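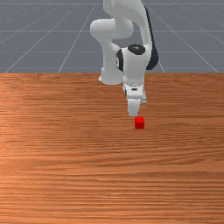 *The arm and its red cube, in the simulator.*

2019-04-12

Stayed up far too late with this again. The arm on its pretend wooden table, one finger pointing down at a little red cube, and me in my dressing gown with cold tea, talking to it like it was a toddler. "Go on, pick it up." I do know it can't hear me. (Neither could the last one.)

Titilayo rang while I was in the middle of it and asked, as she does, when it'll be doing her washing-up. I said I'd settle for it tidying one cube. She laughed so much she had to put the phone down on the side, and I could hear her telling the whole story to Obinna in the kitchen. Fair enough! I've been promising that woman a kitchen robot since October and all I've got to show her is a block on a tabletop with hardly anything else on it.

But I did try to explain, and I want to get it down before I lose the thread. The cube is easy because it's a cube. It has flat sides, it doesn't squash and it doesn't have last night's gravy on it. I thought about our own sink this evening – two pans nested inside each other, the cheese grater face down, a fork hiding under the lot – and I honestly wouldn't know how to begin telling a machine what to do about the fork. I don't know how I do it myself. I just sort of feel around in the suds.

Mbali is much more hopeful than me. She reckons shops will get there first, because a shelf stays put and a tin is a tin. She did five years on the shop floor at Brilow before she came to us, and says half her working life was pulling things forward to the front of the shelf, and she'd have handed that job over gladly. Then she went quiet and said the other half was finding eggs in with the dog food, where people had changed their minds, and she wasn't so sure about that bit.

I left it running 300 goes with the cube moved a bit each time, and went to clean my teeth. The real test is whether any of it carries over to the arm at Tulanex, where the light comes in sideways in the afternoon and the table has a wobble that Chrysanthi has fixed with a folded beer mat. There's no beer mat in my version. Perhaps there ought to be!

Anyway, must ask Elibariki about gripping soft things, he had that sponge idea. And we're out of dishwasher tablets, so it was all by hand tonight, grater included. Took a bit of skin off my thumb. Mum used to say I'd do anything to get out of the drying, and I suppose spending years of my life on a robot does rather prove her point.

Bed now. Bins in the morning, and ring Titilayo back.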